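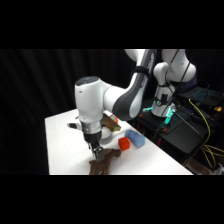 The play collection at Jendaleck has grown faster than we dared to hope when we wrote to you in April. Your grant has now bought or replaced 326 pieces, and our lending list stands at 927, which I still get a kick out of typing! Soft toys are the big favourite. The fuzzy brown one in the picture, a reindeer or a moose depending on which child you ask, is just the sort families request, and a plain red cube like the one beside it goes out nearly as often. We've put 80 of the new soft toys into the regular bags already, with colour-coded tags so they come back to the right shelf.

Sorting took longer than planned (over 20 evenings), but we now have a simple rule for every bag: something soft, something that rolls, something that stacks and something to put them in. A metal bowl, a small ball and a bright block will keep a toddler going for ages, and they wipe clean in no time.

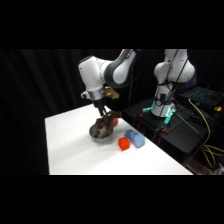
Bushra Siddiqui wrote back after the draft went round that the bowls should be counted separately from the toys, and asked whether Firow could have a dozen bags before the Stuvov branch gets its second lot. We're glad to do both. Labels for the Firow bags are printed, and the washing roster is with Waqas Arain for checking.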